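Spending Plan for the Plate Handling Bench
Student project report
Written by Birdie Lyons, with Zoi Stefanou on the budget sheet
June 15, 2025

Where we started

When Zoi and I signed up for this project I figured the hard part would be the robot. Then we got handed the shopping side of it, and I have a whole new respect for anyone who has ever had to fill out a purchase form. Our job was to work out what the bench needs before the new group takes over in September, what we can put off, and what we should have bought in the first place (there's a bit of that, sorry).

The task the bench is built around sounds so easy. Pick up a plate, put it down somewhere else. We have an arm with a two-finger gripper, a small camera at the wrist, a fixed camera that looks over the table, and a white tabletop against a white wall. That last part matters a lot more than I expected, and I'll get to it.

I spent my first couple of weeks just sitting at the bench with a notebook, writing down every time I thought "I wish we had a..." Most of those turned out to be snacks. The rest became this report.

Fingers first

Our biggest line, and the one we argued over most, is fingertips. Plates are flat and they sit low, so the only place to grab one is the rim. You come down with one finger on each side of the edge and close. That means the tip shape decides nearly everything, and it also means the tips take all the abuse. 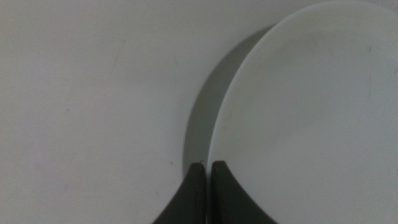 Figure 1. Wrist camera view with the fingers at the rim of the white plate.

We got prices from two suppliers. Bornenska sells replacement fingers in matched pairs, and Szulc sells a bare finger core with a soft sleeve you swap out when it gets chewed up. The Bornenska pair is $144. The Szulc starter kit is $249, but it comes with spare sleeves, and those are what you would be replacing most of the time anyway.

Zoi wanted the cheaper pair. I wanted the kit. We went back and forth in the shared sheet for days (the comments column got pretty heated!) and in the end we put it to the test on paper: what happens the second time a tip wears out? With the pair, you pay the whole price again. With the kit you slide on a new sleeve and keep going. So the kit went on the list as the first choice, and the pair is still in there as the backup in case the department says no to anything over two hundred.

One thing I'd ask the next group to do before ordering is measure the mount again. I measured it, Zoi measured it, and we got different answers. We went with hers. She had the better calipers.

Plates

I did not think I'd ever write a section called Plates in an engineering report, but they're a consumable like anything else. They get scuffed, they get dropped, they wander off to the break room.

My first idea was to buy one big stack of identical white ones and be done with it. Zoi talked me out of it. White on white is a rough combination for the cameras, and a lot of the time the shadow next to the rim is the only thing with any real contrast. It's good to practice on that, because somebody's real kitchen is going to have white plates on a white counter. But if it's all you own, you can't tell whether a miss came from the gripper or from the camera not finding the edge. So we budgeted for a mix: plain white, plus a few in a color that stands out a little.

We also want at least two different rim heights. A raised rim gives the fingers something to hold, and a nearly flat one really doesn't. Andex has a basic set in four colors, which would cover us, and they sell single replacements too, so we wouldn't have to buy the whole set again after one accident. The budget sheet has two sets. I asked for three and lost.

The table itself

We priced out a new tabletop and then crossed it off, and I'm kind of proud of that one. The one we've got is big, it's plain, and there's lots of open room all the way around a plate, so the arm can come in from whichever side you like.

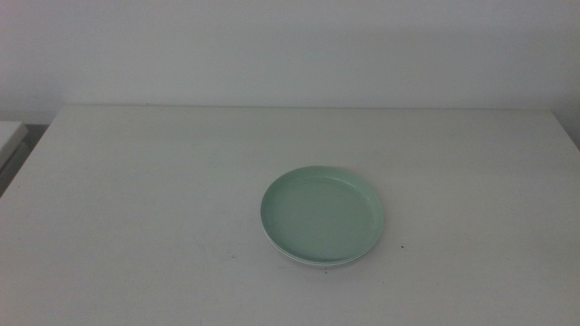

What I would spend money on is a mat. A darker one that rolls out over the white would let us run the same pickup on two backgrounds and compare, and then we'd roll it up again when we were finished. Arnness makes one in a dull gray that shouldn't bounce the light back at the cameras. It's cheap enough that we almost put it under office supplies. (Zoi says I can't put it under office supplies.)

We also added a pack of wipes and a small brush. Little specks end up on the surface no matter what, and if you're trying to find a pale edge in a picture, a dark dot right beside it is super annoying. I'd like wiping down to be on the start-of-day list for the next group.

Lighting

This is where I changed my mind the most. I came in wanting a ring light for the wrist camera, and I had a whole page written about it. Then Zoi pointed out that a shiny plate with a ring light above it gives you a lovely picture of a ring light. We dropped it. Instead we're asking for one adjustable lamp with a diffuser that clamps on off to the side, so you can choose where the rim shadow lands. If it works we can ask for a second lamp later.

What we left out

A second gripper. We'd love one, and we can't justify it until the first one is busy every day. A suction tool is the other thing people kept suggesting, and I think it deserves a proper look, but it needs an air line and that's a building request, and building requests run on their own calendar.

We also left out any extra cameras. Two views are plenty to sort through for a group our size.

Order of buying

If the money comes in pieces, we'd go in this order: finger kit, plates, mat, lamp. The finger kit should be ordered early, as Szulc quoted us up to 4 weeks for delivery and the bench can't do much without good tips. The plates can go in the same week. The mat and the lamp can wait until the new group has settled in and run a few pickups on the bare table, so they've got something to compare with.

The budget sheet is in the project folder with both supplier quotes attached. Zoi's notes are in the blue column and mine are in the yellow one, and where we disagree, we left both in.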